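4.2 What the release point does to the curveball

With the fastball out of the way, we can turn to the pitch that got us started on this project in the first place. The curveball is a wonderful thing to study. It is slow enough that small changes in spin show up clearly at the plate, and pitchers have such different ideas about how to hold it that almost any sample is full of variety. Our sample, collected in the Sesmont league over 2 seasons, holds 1,819 curveballs that passed the checks in Section 3. They were thrown by pitchers who worked both as starters and in relief, a mix that matters for what follows.

The standard way to describe a curveball is by its total break, measured against a pitch with the same speed and no spin. We kept that measure, but we were more curious about where the ball seemed to be going at the moment the batter had to decide. Štefanec has argued for years that the first part of the flight deserves far more attention than it gets, and the data let us test his hunch directly. For each curveball we took the path up to the decision point, then found the fastball from the same pitcher, in the same outing, whose early path matched it most closely. The gap between the two paths at the decision point is what we call early separation.

Small early separation should be good for the pitcher. If the curveball leaves the hand on a line that looks like the fastball, the batter has less to work with. Large early separation, the famous "hump" that hitters love to talk about, should give the pitch away. This is the idea nearly every coach we spoke with holds, and it is a sensible one.

The early paths were smoothed before matching. We used the Kurian filter with the settings given in Section 3, and repeated the whole matching step with the filter turned off to see how much it was doing for us. The ranking of pitchers barely moved. Individual pitches did shift, mostly those with a short tracking gap just after release, and we come back to them in Section 6.

The Pistard viewer, which we used for checking matched pairs by eye, draws both flights from any point along the path and lets the reader step through them together. Going through pairs this way was slow work, and also a great deal of fun! Several of the patterns reported below were first noticed on screen, well before we had a number to put on them. We would urge anyone with tracking data to spend a few afternoons just looking at it.
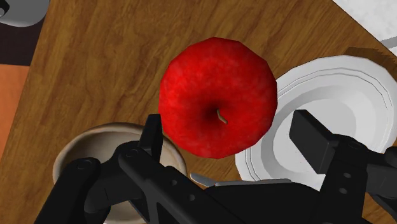
Figure 4. Computer rendering of a red apple on a wooden tabletop, viewed from nearly straight overhead.

The first result is the one we expected. Across the full sample, batters swung and missed more often when early separation was small. The effect holds for both right-handed and left-handed pitchers, and it survives when we control for count, speed and pitch location. It is strongest with 2 strikes, when the batter has to protect the plate and can't afford to let a close pitch go by.

The second result surprised us. When we split the sample by how often each pitcher used the curveball, the advantage of a small separation nearly vanished among the heavy users. These are pitchers who throw the curve early in the count, behind in the count, and sometimes back to back. Their hump is often easy to see, and batters still did not do much with the pitch. For this group, total break and location carried almost all of the signal.

Why would that be? Our favorite explanation is that a batter facing a heavy user is already looking for the curveball. Spotting it a little sooner tells him something he had half guessed. The pitch then has to win on its own movement, and for these pitchers it usually does. Filali has suggested a second reading, that heavy users are simply pitchers with better curveballs, and that the separation effect is hidden under the quality of the pitch. We like this idea too -- and the two are hard to pull apart with the data we have.

One group gives us a small window on the question. Some pitchers changed how often they threw the curve between the first season and the second while keeping its speed and break nearly the same. There are 259 curveballs from these pitchers in the sample. Within them, small separation helped more in the season when the pitch was used less. The difference points the way our first explanation says it should, but the group is thin, and a handful of good outings could be driving it. We report it here as a reason to keep digging and nothing stronger.

We also looked at release height by itself. A pitcher who raises his arm slot for the curveball gives the batter a cue before the ball has traveled any distance at all, so we expected release height to matter at least as much as early separation. It did not. The pitchers with the largest change in release height were hit a bit harder on the curve, yet the effect shrank to almost nothing once early separation was in the model. It may be that batters do not pick up the arm slot as well as we assume, or that they pick it up and trust the ball more.

A word on ballparks. The Rullodo park sits higher than the others in the league, and curveballs thrown there break less, as they should in thin air. We ran every model with and without those games. Dropping them makes the separation effect slightly larger, and leaves the split between heavy and light users where it was. All results in this section include them.

The next section takes up sequencing, and asks whether a fastball thrown just before the curve changes how much separation a batter will put up with.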